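Speaker notes — "The Crinkle Problem: why food sounds the way it does"
Evening talk, library series, October. Slot is 50 minutes including questions.

Opening (don't rush this, people are still sitting down)

Hi everybody, thanks for coming out. Before I say anything at all I'm going to ask you to do something rude. Under your chair there's a little bag of chips. Please open it. All of you, at the same time, on three.

(Wait for it. Let the noise run. It takes longer than you think for a room to stop rustling, so sip some water.)

Okay! So that is the loudest a library gets. And I want you to notice something: I'd bet half of you are hungry now and you haven't tasted a thing yet. You heard a noise, and your mouth got ready. That noise is what I want to talk about tonight. I've been writing about food for a long time and I spent years on smell, on salt, on butter (so much butter), and I completely ignored my ears. Then my editor sent me to a conference on packaging, which I did not want to go to, and I came home obsessed.

Keep eating, by the way. I mean it. If you're crunching I'll just talk louder.

Part one — the ear at the table

Start with the carrot. Hold up the two carrots, the fresh one and the one I left on the counter since the weekend. Snap the fresh one next to the mic. Bend the old one next to the mic. Nothing, right? It's sad. Same vegetable, almost the same flavor, and not one person in here wants the second one.

What's going on is pretty simple. A fresh carrot is full of little cells packed tight with water, and the walls are under pressure. When you bite, the walls burst, a lot of them, very fast, and each one makes a tiny pop. We call it a crunch. When the carrot loses water the pressure drops, and the walls fold instead of bursting. Your ear picks up the difference right away and tells you this food is old.

A chip is a different animal. A chip is dry. It's mostly starch and air pockets, and it breaks the way a thin piece of glass breaks, crack crack crack. Let it sit out on a damp evening and the starch takes up water from the air and goes bendy. So for a carrot you want water in, for a chip you want water out. I love that. Same word, crunchy, and two opposite problems.

(If somebody asks about crispy versus crunchy here, say we'll get to it. We do get to it, part three.)

Story: Anatole and the earplugs. My friend Anatole Courtois cooks for a living and swears he can tell when onions are done from the next room. I didn't believe him so I made him cook dinner wearing foam earplugs. He burned the garlic. He was furious. He said it was like cooking in somebody else's kitchen. The meal was fine, we ate around the garlic, but he kept lifting the lids to check on things he would usually just listen to. The sizzle going from wet to dry, the pitch of the boil, all of that. He's never let me forget it.

Part two — the bag

Now the part I went to the conference for. A snack bag has a job, which is to keep air and light and damp away from something fried. For that you want a film with a very thin layer of metal in it, or something that does the same work. Thin layered films are stiff for their weight. When you squeeze one it can't fold smoothly, so it buckles, and every crease snaps from one shape to another and lets out a click. Lots of clicks, all different sizes. That's your crinkle.

(Pick up the empty bag, squeeze it slowly, then fast. Point out that going slowly doesn't help! You get the same clicks, they're only spread out. This is the bit people tell me about afterward. If you're in a movie theater, be brave and rip it open in one go.)

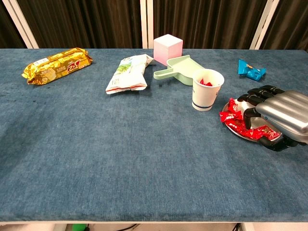

Two wrappers on blue cloth: gold foil on the left, the crumpled white bag farther back.

Leave that slide up while you do the guessing game. Ask who thinks the gold one would be louder. Hands. Ask who thinks the white one. Hands. Then admit that I don't know either, you can't hear a photo, and isn't it funny that everyone had an opinion. We're so used to these materials that we have a sound ready for them before anyone touches anything. Shiny reads as loud. I'd love to know when we learned that.

At the conference I met Bastien Guérin, who designs film for a packaging company called Malar. Lovely man, talks very quietly, which I thought was a good joke given his work. He told me his team had spent two years on a softer bag for a cracker brand called Zudton. Same shelf life, fewer clicks, feels like cloth in your hand. They were so proud of it. They put it in front of tasters, and the tasters said the crackers were stale.

They were the same crackers! Same oven, same batch, half in the old bag and half in the new one. Bastien said he sat behind the glass with his head in his hands. Zudton kept the noisy bag.

(Pause. This gets a laugh most times. If it doesn't, move on, don't explain it.)

Now, I should be careful and so should you. That's one company's test, told to me over a bad sandwich, and I never saw the numbers. But it fits with what I hear from people who bake and fry for a living. We judge a food starting well before it gets to the tongue, and we're not good at keeping the senses in separate drawers.

Part three — crispy, crunchy, and words we don't have

Okay, crispy versus crunchy. Ask the room first. Somebody always says crispy is thin and crunchy is thick, and that's a pretty good start. My own version is that crispy is higher in pitch and over quickly, a front-teeth sound. Crunchy is lower and goes on for a few bites, and you do it with your back teeth, so a lot of it reaches you through the jaw instead of through the air. Try it now with what's in your hand. First bite with the front teeth. Then move it back. Hear how it drops?

(Give them time. They will all look silly. Enjoy it.)

I kept a notebook on this for a year and wrote down every sound word I found on a menu, a recipe card or a package. I ended up with 2,188 entries, and yes, my family had things to say about that. Crisp and crunchy and their cousins took up most of the pages. Past those you get snap, crackle, sizzle, pop, fizz, and then it drops off a cliff. We've got hardly anything for soft sounds. What do you call the noise of a spoon going into a set custard? Or the little sigh when you tear warm bread? I've asked this at every talk and I've had some good answers. My favorite is "fuff," from a girl who was maybe nine, about whipped cream.

Ask for more. Write them on the flip chart. Leave room at the bottom.

Bakery bit, if there's time: the Le Goff bakery near my old apartment used to put the hot loaves on a rack by the door. When a loaf cools the crust shrinks faster than the inside, so it cracks, and you hear this faint ticking. Bakers say the bread is singing. I used to stand there at 7 a.m. pretending to choose. Play the clip, 30 seconds is plenty — check the volume before people come in, last time it was far too low and everyone thought the speaker was broken.

Skip the bit about the Talon popcorn maker unless they're a really warm crowd. It's long and the ending needs the prop, and the prop is heavy.

Part four — what to do with this at home

I always get asked for something practical, so, a few things I do now.

Listen to your onions. Wet sizzle is low and busy, and as the water cooks off it gets higher and thinner. When it goes thin, look in the pan.

Tap your bread. Turn the loaf over, knock on the bottom, and you want it hollow. Your grandmother may have told you this already and she was right.

Put something loud on something soft. Soup with toasted seeds, mashed potatoes with fried shallots, yogurt with anything. It's cheap, it takes a minute, and a dinner that felt a bit flat wakes up.

And turn the TV down for one meal. I'm not going to preach, I eat in front of the TV too! But try it once with something really crisp, an apple or good toast, and see if it seems like more.

Questions

Keep the mic on the stand. The usual ones: why do chewing noises drive some people crazy (it's real, it has a name, misophonia, be kind about it), and does airplane food taste dull because of the engines (the noise may be part of it, dry air too, don't go deep).

Remind people to take their bags with them, the bin is by the left-hand door. Books are on the side table, and I've got a pen.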